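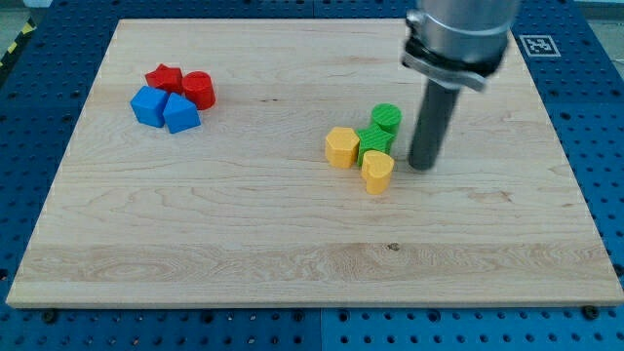
A light novel is a short book, usually with a few drawings inside, that tells one part of a longer story. Many light novels are first written in Japanese and later translated into English. Pictures and stories have shared pages in Japan for a very long time. Hundreds of years ago, printers carved words and drawings into flat blocks of wood, spread ink on them, and pressed paper on top. Look at the wavy lines and knots in the maple board. Lines of this kind are called grain, and in some old prints the grain of the block left faint marks on the paper. Light novels today are printed by machine.

Why are there so many volumes?

A long story is often divided into books called volumes. Each volume has a number, which is normally printed on the spine. Readers should begin with volume 1, as later volumes may not explain who the characters are. The series Nurnineck, held in the children's room at the Grustow Library, tells its first adventure across 4 volumes. Together they have 1,086 pages.

Who makes the book?

The author writes the story. The illustrator draws the cover and the pictures inside. When the book is to be sold in another country, a publisher there must ask for permission and pay for it. This permission is called a license. Dal Bello, the publisher of Nurnineck in English, printed 4,000 copies of the first volume.

What does a translator do?

A translator reads the story in one language and writes it again in another. Some words are easy to change. Others are hard, such as jokes, puns, and the names people use for one another. In Japanese, a child may call an older boy "big brother" even when the two are not related. The translator must decide how to show this to English readers. An editor then checks the work.

Is a light novel the same as manga?

No. Manga are comics, told in panels and speech balloons, and many are read from right to left. A light novel is mostly sentences and paragraphs, and its English edition is usually read from left to right. A popular story may appear in both forms.

Words to know

Spine: the narrow side of a book that faces out on a shelf.
Volume: one book in a series.
License: permission to publish someone else's work.
Edition: one published form of a book.

Light novels are shelved at Grustow and at the Rernden branch. Some are written for teenagers or adults, so please ask a librarian which series are in the children's collection.

Page reviewed July 10, 2026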